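Unit 4: Sizing and hanging loose covers

4.1 Scope

These notes deal with flat textile covers for tables, benches and counters. Fitted covers with sewn corners are left to Unit 6. Students should bring the worksheet from Unit 3, as the shrinkage values are used again in 4.4.

4.2 Terms

Top: the flat surface to be covered.
Drop: the length of cloth hanging below the edge of the top, measured to the finished hem.
Reveal: the width of bare top left between the cloth and the edge. A reveal is in effect a negative drop and is entered in the formula with a minus sign.
Cut size: the size of the cloth before hemming and before first wash.

4.3 Finished size

For a rectangular top of length L and width W, with the same drop d on all sides:

finished length = L + 2d
finished width = W + 2d

Worked case. The Fivthorpe bench top is 780 mm wide. With a reveal of 29 mm on each side, d = -29 and the finished width is 722 mm. The same method gives the finished length. Note that the reveal is counted twice. Leaving out the factor of two is the most common error in the worksheets handed in.

Rounded corners do not change the formula when d is negative, provided the corners of the cloth stay inside the curve. Where the radius is large and the reveal is narrow, the square corner of the cloth may pass beyond the edge. Check this on paper before cutting. 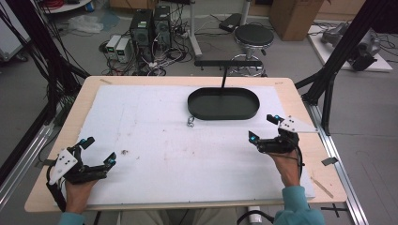 Fig. 4.1 White sheet on a table with rounded corners; reveal on every side.

4.4 Allowances

Hem allowance is added after the finished size is fixed. For a double hem, add twice the hem depth to each side. Shrinkage is added last, as a division and not as a percentage on top:

cut size = (finished size + hems) / (1 - s)

where s is the shrinkage from the wash test. Length and width need separate values, as most plain weaves shrink more along the warp. The Darko cotton used in the workshop is 190 g per square metre and must be tested from each new roll. Results from an earlier roll are not accepted.

4.5 Joins

A cover longer than 3000 mm may be joined once. Place the join across the width and away from the centre line. On patterned cloth, match the repeat at the seam before adding the allowance - the waste from matching is entered on its own line of the cutting sheet.

4.6 Exercise

Take the Cukelville counter plan from the folder. Work out the cut size for an even drop, then for a reveal, in Kiketti linen. Show hems and shrinkage separately. State all sizes in millimetres, rounded up to the next whole number.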